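The Gauge at Closholm

9 September 2019

The rain gauge at Closholm was read at six every morning, and in the summer I was ten the reading was my job. The gauge stood 13 paces from the house. I wore my uncle's hat for the walk, and a belt with a holster that held the pencil.

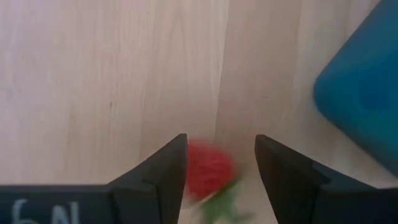
Shaimaa Ramadan
Fiction contributor

In the log I signed as Sheriff. My uncle let the signature stand but corrected the figures. A dry gauge was to be entered as zero, he said, and a blank line meant a missed reading.

The station ran 3000 head on country rated for 1000. That was in March. By the end of the season the trucks from Ghoneim had taken the difference, and my uncle entered each load in the same log, below the rainfall. The bore at Fulov dropped 67 centimetres over the same period. He measured it with a weighted line and a piece of chalk.

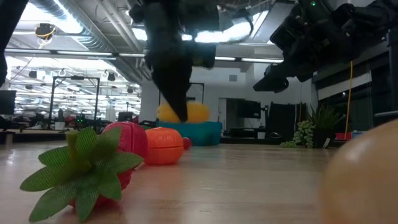
I asked him when we would ride out after the rustlers. He finished the column he was adding. He said the cattle had been sold and there was a docket for each one. I asked to see the dockets. He took down the tin and I went through them at the kitchen table with the holster on, checking brands against the book. One docket had a brand upside down. He thanked me and fixed it in ink.

It rained after I had gone back to school. He posted me the page, four lines of figures, and in the last column, in his square capitals, READ BY DEPUTY. 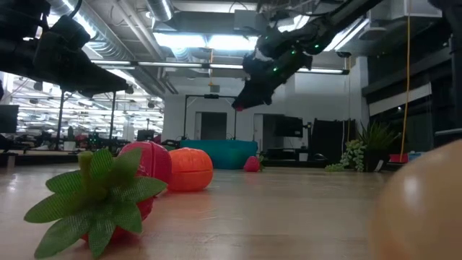 Toy fruit on a wooden tabletop.

Recent fiction
Nultivia, Population Two
The Farrier's Invoice
Notes on a Borrowed Saddle

We use cookies to remember your reading preferences. By continuing to browse you agree to their use.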